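Housing Association Newsletter
December 2024

Changes to the allocation of workshops and studios at Callari Yard

The Association has completed its review of how workshop and studio space at Callari Yard is let, renewed and shared. The new arrangements were approved by the Board in October and will apply to all agreements that begin or are renewed in the new year. Existing agreements will run to their end date on their present terms.

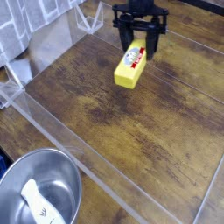
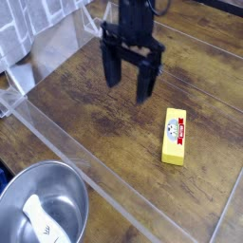
Yellow block and wood-grain tabletop, Callari Yard.

The Yard was built as a set of stores for the De Luca bakery and passed to the Association with the surrounding houses. For many years its units were let by word of mouth. This suited a small number of long-standing tenants, but it left residents of the newer blocks with little knowledge of what was on offer and no clear way of applying. Complaints on this point were received after each of the last two annual meetings, and the Board asked Leokadia Grabowska, Head of Lettings, to carry out a full review.

The review received 117 written replies from residents and present tenants. Most of those who replied wished the Yard to remain a place of work and did not support the conversion of the upper floor into flats. Opinion was more divided on rent. Tenants of the larger units asked for longer agreements at a fixed rate, while many residents felt that a fixed rate had kept some units in the same hands for too long.

The Board has decided as follows.

The 28 units at the Yard will remain in use as workshops and studios. No application to change their use will be made during the life of the present business plan.

Vacant units will be advertised on the notice boards in each block, in this newsletter and at the lettings office. Applications will stay open for four weeks. Where two or more applicants meet the conditions, priority will be given to residents of the Association, and then to applicants who live or work in the Cukia district.

Agreements will be offered for three years, with a right to apply for one renewal. A tenant who has held a unit for six years may apply again when the unit is advertised, on the same footing as other applicants. The Board recognises that this is a considerable change for some tenants. Those who have held a unit for more than ten years will be offered a meeting with the lettings office before their present agreement ends.

Rent will be charged by floor area at a single rate for the ground floor and a lower single rate for the upper floor, which has no goods lift. Heating for the shared corridors, previously billed separately, will be included. A rent table may be requested from the office.

Sub-letting will continue to require written consent. The review found several cases in which a unit had been shared informally for long periods. Tenants in this position are asked to write to the office by the end of January so that the arrangement can be recorded. No charge will be made for doing so, and no agreement will be ended on these grounds if the office is told by that date.

Shared benches

Živko Vlachou, who manages the Yard, has also drawn up rules for the shared benches on the ground floor. These may be booked by the half day by any resident aged 16 or over. Bookings are limited to two half days in any week for each household. Benches must be left clear, and materials may not be stored beneath them overnight. Painting and spraying are permitted only in the ventilated room at the end of the east corridor, the key to which is held at the office.

Repairs

Work on the east roof is complete. The contractor, Firkico, will return in the spring to replace the gutters above units 2 to 9 – tenants will receive written notice of the dates and are asked to keep the yard side of their units clear of vehicles while ladders are in use. The main gate closes at ten in the evening, as before.

Questions and appeals

Questions about an existing agreement should be sent to Lejla Matić at the lettings office, 76 Callari Street. Please give the unit number and the name in which the agreement is held. An applicant who is refused a unit will be given the reasons in writing and may appeal within 28 days. Appeals will be heard by Todor Kolev and one other member of the Board who took no part in the first decision.

The full text of the new lettings policy may be read at the office during opening hours. Large print copies are available on request.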